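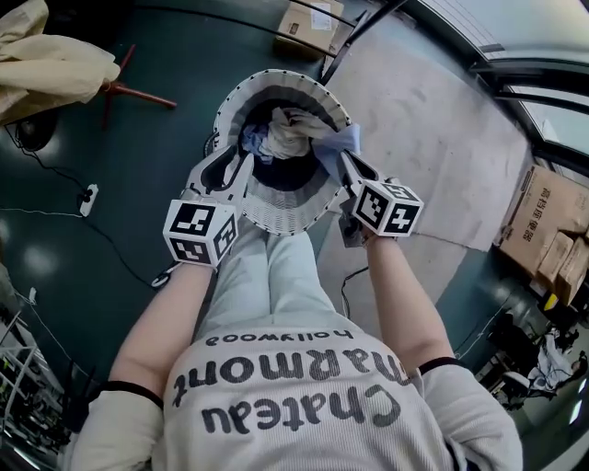
Reports > Flison Community Laundry > February

2024-03-01
By the project coordinator, Flison

Clothing and linen

We handled 518 items in February, against a target of 900 for the quarter. Sorting is done by the entrance, straight into collapsible baskets. The Hemmin round produced mostly bedding and the Skutov round mostly children's clothes.

Entrance area

The coat rack now stands near the glass doors and the wastebasket is in place. 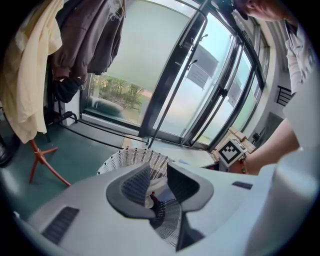

Outstanding here are a second rack and a doormat, priced together at 64 pounds. We have spent about 50 pounds on small repairs. The Endel collection has slipped to the spring and we ask that its money be carried over.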